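2月3日 星期六 工作间茶水角整理记录

接上次没写完的。今天主要弄小冰箱和旁边那个铜色的铁丝架,顺便把柜子下面也看了一遍。写得乱,先记下来,周一再誊。

早上到得早,门口Ellton的箱子还堆着,先不管。单子号尾数489那箱是Isterine的试剂耗材,不归茶水角,别再往这边放了!上回有人把耗材跟饼干放一层,看着就头大。

冰箱:
里面东西清得差不多。过期的酸奶、半盒不知道谁的豆腐、一袋发黑的香菜,全扔。没写名字的一律不留,之前邮件里说过两遍了。有名字的先挪到走廊那台大的,标签朝外,自己去认领。
隔板拆得下来的都拆了洗,温水加一点洗洁精,不要用钢丝球,去年那台就是这么刮花的。刮花以后缝里藏脏,怎么擦都发黄。
温度旋钮之前拧在最大,后壁老结冰。现在调到中间一档,放两天看看。要是牛奶还是冻出冰碴再往下拧。
门封条:拿一张A4纸夹着试了一下,上边、侧边都夹得紧,下角偏松,纸一抽就出来。可能是封条里面脏,先擦,擦完再试,不行就找Janssen报修。他们报修要填机器编号,编号我抄过一遍,在蓝色文件夹第一页。
除味:小苏打一碗,敞口放最里面。咖啡渣不要放,上次长毛了。

铁丝架:
Busus买的,到这边也有一阵子了,一直晃。拧了一圈螺丝,底下那颗滑丝,先用扎带捆住凑和。架子上原来压的东西太重,整桶的水和打印纸都在上面,难怪歪。以后水放地上,纸回打印间。
架子的杆上有一层油灰,干抹布擦不掉,得用湿的,擦完要再拿干布走一遍,不然焊点那里容易起锈。横杆背面别忘了,手摸一下就知道有多脏。
架子下面最难弄,扫帚伸不进去,只能用长柄刷往外勾。

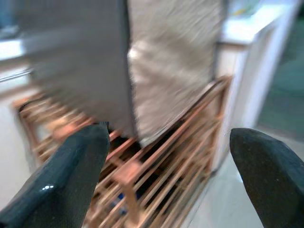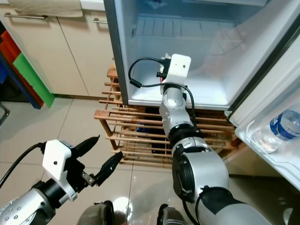
冰箱回放东西的规矩,重写一版贴门上,旧的那张撕了(胶印用酒精擦,别拿刀片刮):
门架只放瓶装的水和饮料,盖子拧紧。
上面一层放当天要吃的,带饭的放这里。
下面放能搁几天的,水果要装袋。
带汤的一定要盖严,套个袋子再进来。
所有东西写名字写日期,周五下班前没拿走的就扔,不再单独通知。
样品、胶、试剂一律不准进这台冰箱。哪怕只放十分钟也不行。

字写大一点,上次那张字太小,大家都说没看到。

地面:
拖了两遍。冰箱底下挪开以后有一圈水印,不确定是漏的还是谁洒的,擦干以后垫了张厨房纸,周一来看纸湿不湿。湿了就是漏,停用。没湿就当没事。
墙脚线有一段翘起来,拿双面胶先按住了,估计撑不久。

花费记一下,省得月底对不上:
扎带一包、抹布一包、小苏打两盒,合计47元,我先垫的,小票夹在本子后面。
茶水角这个账户上余额3,529元,没动。新架子要不要买下次碰头再说,我个人觉得换一颗螺丝就够,没必要换整个。螺丝规格还没量,卡尺被人借走没还,谁拿了放回第二个抽屉。

杯子:
柜子里一共翻出来16个没人认的马克杯,先泡着去茶垢。二月底还没人领就留一半当公用,剩下的捐掉。有两个杯口有缺,直接扔了,划嘴。
勺子一个都找不到,奇怪。

还没做完的:
冰箱背后散热那面的灰,要断电才好弄,今天没断。
铁丝架那颗滑丝的螺丝。
门封下角再试一次,用纸夹。
走廊大冰箱里临时寄放的东西要催一下,别又变成第二个垃圾堆,那边本来就快满了。
微波炉转盘,里面有溅的番茄酱,已经干了。放一碗水加柠檬片转三分钟再擦应该可以,柠檬没有,白醋也行,就是味道大,要开窗。
热水壶水垢很厚,柠檬酸在水池底下左边,按包装上的量就行,煮完一定多过几遍清水,上次没过干净,泡出来的茶是酸的。

另外水池那个滤网松了,老是掉进去,买新的时候看一下直径,我们这个比一般的小一圈,上次买错了还躺在抽屉里。

手套用完了,今天是光手弄的,洗洁精泡得手发皱。下次采购加两盒,要中号,大号的干活老往下滑。

垃圾两袋,已经拎下去了。纸箱没拆,推车周一才有空。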